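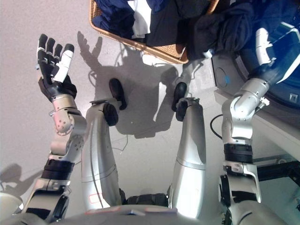

Which hand for laundry loading, three fingers or five?

Sajib Bandara
We're comparing hands for a humanoid at our Divudholm test room. The task is moving clothes between a basket and a front loader. The Prarkov hand closes in 800 ms and is rated for 12 N at the fingertip. The Brestenero is slower but softer. Thin cotton slips out of both. The head camera is the only camera we use. Is this a hand problem or a camera problem?
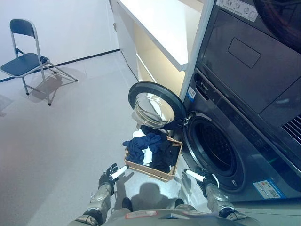 Both hands near the basket, washer door open.

Bashir
Probably the camera. When the arm goes into the drum, the forearm blocks the head view and the controller is guessing. We added a wrist camera and went from 532 good grasps to a lot more over the same test. Don't have the second number here.

Sajib Liyanage
I'd check grip force before buying anything. Run the same shirt at 70 percent of rated force, then at full, and log motor current both times. If current never rises, the fingers are closing on air and more force won't help.
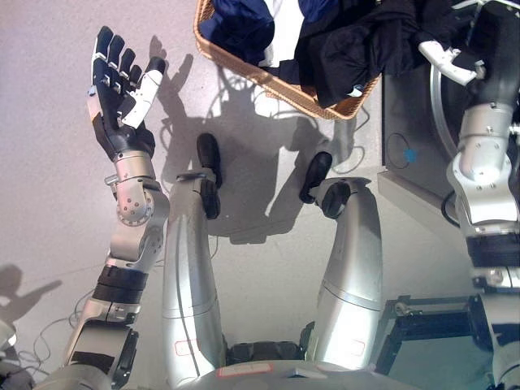
Also test dark clothes separately from white ones. Our depth readings on black fabric were poor, and we blamed the hand for about a week. Keep the basket in one spot until you have a baseline.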